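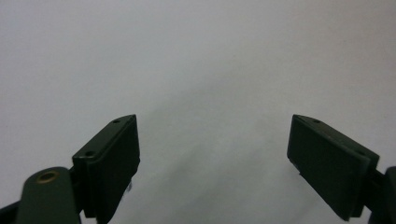 Can you still save tomato seed if the fruit has gone soft and split? Soft fruit is fine, as long as there's no mould down in the seed jelly, and very ripe ones usually give you the plumpest seed anyway.

Jahangir Ekanayake wrote:
> I've got a bucket of Lacerda tomatoes that split after the
> rain. Are they worth keeping for the December swap, or
> should they go to the chooks? Also, how long do you leave
> the jars? Mine smelled awful last year and I tipped the lot.

Jahangir, please don't tip them this time! The smell is meant to be there. I leave mine 2 days on the laundry bench with a splash of water, stir when I walk past, then rinse in a tea strainer and spread the seed on a dinner plate (paper towel sticks like glue, ask me how I know).

Last season I did 53 packets of Lacerda this way and put 101 seeds in a tray to test them — 96 came up, and I was dancing around the shed. Sisden was slower but just as good in the end, and the flavour is gorgeous on toast.

If anyone has Triseo to spare I'd love a pinch. I can swap Nodico beans, I have up to 700 of the things and they're a beautiful speckled colour this year. Bring your own envelopes, and write the variety on them BEFORE you fill them.

Contact the list owner | Copyright the list members | Back to top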